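Pustgate Synagogue Hall – kitchen, store and charity fund inspection checklist
Completed each April, before the festival, and again when the hall is handed back after the summer lettings. Comments are entered under the item they concern.

Part A. Food store and produce

A1. Dry goods shelved clear of the floor. Satisfactory.
Comment: The lower shelf on the courtyard side has been raised. Flour and meal are now stored in lidded bins with the date of opening on the lid.

A2. Supervision labels present on all sealed goods. Satisfactory, with one exception.
Comment: A case of cooking oil from the Strickland wholesaler carried a label on the outer carton only. The bottles inside had none. Case set aside pending a ruling. Individual bottles must not be decanted or moved to the general shelf in the meantime.

A3. Fresh produce inspected for insects before use. Partly satisfactory.
Comment: Leaf vegetables and soft berries need washing and checking against a light. Whole fruit with a peel that is removed needs only an outward check for splits and soft places. The instruction sheet by the sink does not separate the two classes and should be rewritten.
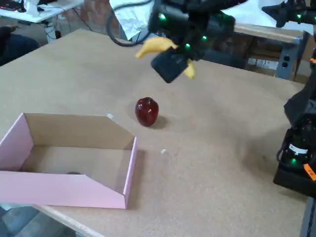 Delska branch asked whether the sheet could also cover fruit brought in by families for the children's table, as their own kitchen had turned away a bowl of plums for want of any written rule. The reply was that whole uncut fruit may be accepted from any household, and cut fruit may not. This wording is to be added to the sheet at both sites.

A4. Tithing of imported produce recorded. Not satisfactory.
Comment: The record book has no entries between the winter festival and the present inspection. If nothing requiring tithes was bought in that period, the book should say so. A blank page cannot be read either way.

Part B. Kitchen equipment

B1. Meat and dairy utensils separated and marked. Satisfactory.
Comment: Red and blue tape renewed. Two wooden spoons had lost their tape and were withdrawn. Marking by paint is to be preferred on handles that go through the dishwasher.

B2. Urn and hotplate on timer before the Sabbath. Satisfactory.
Comment: Timer tested over a full cycle. The hotplate cover fits but has a sharp corner on the left side – file down or replace. The flex must run behind the counter and be clipped at both ends.

B3. Candle-lighting table. Not satisfactory.
Comment: The tray is sound. The table stands too close to the curtain and should be moved to the tiled section by the door. The fire blanket was on its hook but behind the coat rail, where it could not be reached without moving coats. Relocate.

B4. Fire extinguishers in date. Satisfactory.
Comment: Service tags checked in kitchen and hall.

B5. Floor, drains and waste. Satisfactory.
Comment: Outside bin lid does not close fully when the cardboard is not flattened. Notice to hirers amended.

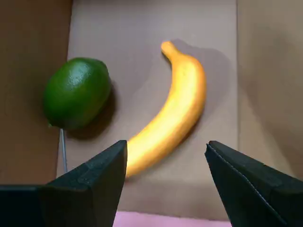
Part C. Charity boxes and relief fund

C1. Boxes fixed, locked and numbered. Partly satisfactory.
Comment: There are 11 boxes on the register and all were located. The box in the upper corridor is held by a single screw and turns when pulled. Fit a second screw and a backing plate.

C2. Boxes opened by two persons, with both signatures. Satisfactory.
Comment: Signatures present for each opening. The form leaves no room for the time of opening, and this should be added.

C3. Amounts agreed to the fund ledger. Satisfactory after correction.
Comment: The last opening yielded £54 in coin, entered in the ledger under hall income. It has been moved to the relief fund. Money placed in a charity box is already given, and it may not pass through the general account even for a short period.

C4. Grants from the relief fund. Satisfactory.
Comment: The limit for a single grant without further approval stands at £400. No grant exceeded it. Names of recipients are kept in the sealed register and were not seen at this inspection, in line with the standing rule. The amounts were checked against the cheque stubs.

C5. Donor acknowledgement. Comment only.
The board in the entrance lists donors in order of sum given. The Grakby hall changed to alphabetical order with no amounts shown, and it is recommended that the same be done here when the board is next relettered. The present arrangement breaks no rule, but smaller givers have asked to be left off it.

Part D. Items carried forward

A2 oil – ruling awaited.
A4 tithe record – bring up to date.
B3 table and fire blanket – before the next use of the hall.
C1 corridor box – second screw and plate.
Form to be returned to the office with the key to the food store.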